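**Progress report to the Condent Fund: local election records project**

Prepared by Elaine Vieira, project lead
Period covered: start of grant to 24th January

## 1. Status

The project is on schedule for two of its three work packages. Candidate filing records are complete for the municipal and county races named in the grant agreement. Campaign finance records are behind plan, for the reasons given in section 3. The public lookup page has been live in test form since the middle of the period and has not needed to be taken down.

Spending is within budget on all lines except scanning, which has been overspent and offset from travel. No change to the total award is requested.

## 2. Candidate filings

We have entered 454 candidate filings from the Bastos county clerk and the city offices of Ollus and Skenel. Each entry holds the candidate's name as it appears on the ballot, the office sought, the party or ballot label where one applies, the filing date, and the outcome of any challenge to the nominating petition.

Skenel's city council races are nonpartisan. Earlier versions of the database showed a blank in the party field for these, and test users read the blank as missing data. The field now says "Nonpartisan office" for every such race. School board contests in the county are handled the same way.

Petition challenges took more time than planned. The clerk keeps the challenge, the hearing notice, and the ruling in separate folders, and the folders are ordered by hearing date, so a single challenge may have to be put together from three places. Benedito Barbosa wrote a short matching guide for this work, which is attached as Annex A. Entries made before the guide was adopted have been rechecked against it.

Withdrawn candidates are kept in the database and marked as withdrawn. The county's own list drops them.

## 3. Campaign finance records

The work plan called for all finance reports from the last two election cycles to be entered by now. We have entered 1,116 reports. The older cycle is complete. The newer cycle is complete for Ollus and partly complete for Skenel.

Three matters have slowed the work:

- Reports under the $200 itemization threshold are filed on a short form that the county does not index. They have to be requested by committee name, and committee names change between filings.
- Amended reports replace the original in the county's online system. We hold the originals on paper and enter both versions – the difference between them is often what a reader wants to see.
- The Skenel city office moved its records to new shelving during the period and did not take requests while the move was under way.

The second item was not foreseen in the grant application. It roughly doubles the work on any committee that amends its reports as a matter of habit. We propose to keep entering both versions and to finish the newer cycle by the end of March.

## 4. Data quality

A second reader checks a sample from every batch against the paper record. Errors found so far fall mostly into two groups: transposed digits in contribution amounts, and contributor addresses entered in the employer field. The entry form now rejects an amount that does not match the page subtotal, and errors of the first kind have dropped since that change. The second kind has not improved. The order of the two fields on screen will be reversed to match the paper form.
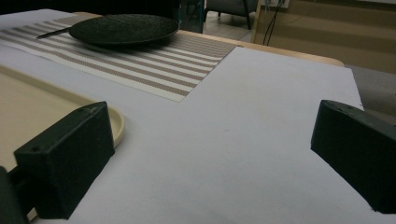

Batches that fail the check are re-entered in full. Two batches have been re-entered to date, both from the Skenel short forms.

## 5. Public lookup page

Readers can search by candidate, office, or committee. Search by contributor is built but switched off until the address problem in section 4 is fixed. Requests for corrections go to a shared mailbox and are logged with the date received and the action taken. Most have concerned the spelling of names. One sitting council member asked for a withdrawn candidacy to be removed; the request was declined under the policy agreed at the start of the grant, and the reply is on file.

## 6. Next period

1. Finish the newer finance cycle for Skenel.
2. Reorder the address and employer fields, then recheck all affected entries.
3. Turn on contributor search.
4. Agree a written schedule with the Bastos county clerk for receiving new filings.

## 7. Decision requested

We ask the Fund to approve the transfer from travel to scanning described in section 1 and the March completion date in section 3. A revised budget table is attached as Annex B.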